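The Home Drinks Table, Done Simply
June 2024

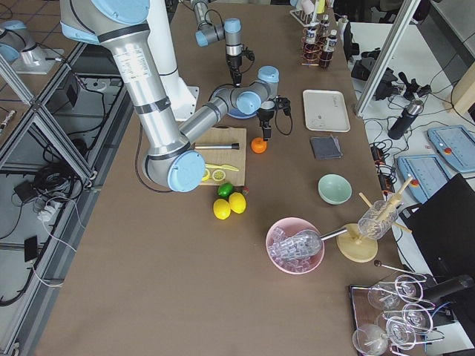

Most people who make drinks at home do it in the kitchen, between the toaster and the sink, and spend half the evening walking back and forth to the fridge. A table of its own fixes most of that. It does not have to be a bar, and it does not have to cost much. A long table with a plain top will do, as long as it can take a wipe-down with a wet cloth.

The first thing to settle is where the cutting happens. Citrus is the messiest part of the job and it should have one place. A light wooden cutting board is enough, with the whole fruit kept beside it. Lemons and limes do most of the work. An orange is good to have for anyone who wants something sweeter. Buy fruit that feels heavy and leave it out of the refrigerator for an hour or so before you start, as cold fruit gives up less juice.

Cut slices before guests arrive, but only a few. A lemon slice looks tired after a couple of hours on the board. Wheels should be thin enough to bend and thick enough not to fall apart in the glass. A yellow plastic knife will get through a soft lemon, and it is a sensible choice if children are helping. For limes you may want something sharper.

Ice comes next. People tend to run short of it at home, and the usual reason is that the freezer trays were filled that morning. Fill them the night before and empty them into a bag as they freeze. If you are only practicing, or setting the table up ahead of time to see how it works, clear plastic cubes in a bowl are handy. They stay put and nothing drips. We kept ours in a pink bowl with a long-handled metal scoop, and got used to the reach before using the real thing.

Bowls are worth a second thought. We started with a set of matching ones and kept mixing up what was in them. Different colors solved it. Pink is for ice, blue is for peels and ends, and pale green is for garnishes once they are cut. Ours came from Tunside, a housewares shop that sells odd bowls singly. Anything you already own in three colors works as well.

Glasses need more room than you think. Stemmed ones tip over easily when they are crowded. A dark brown serving tray with a rim will hold a few of them lying down while you work on something else, though they should be stood up before anyone starts pouring. For drying, we like a round wooden stand with pegs. A rinsed glass goes on upside down and drains without leaving a ring on the table. The Fastemby version costs $14 and the larger one from Qin costs $21. We used both through May and would buy the cheaper one again.

Keep one folded cloth within reach, in a dark color. Dark gray hides juice stains and still looks decent at the end of the night. Two are better if you are serving a crowd.

Bar tools are where the money disappears. Ivico sells a full kit for $200, in a case, and it is nicely made. Most of it stayed in the case. A scoop, a muddler and a long spoon cover nearly everything in a basic recipe book, and a small jigger is useful if you like to measure. Lay the tools flat on the table and put them back in the same spot after each drink.

Put the ice and the clean glasses close together, with the cutting board toward the other end. Left-handed people may want to flip the whole arrangement. Try it once with water before you open anything, and move whatever you had to stretch for.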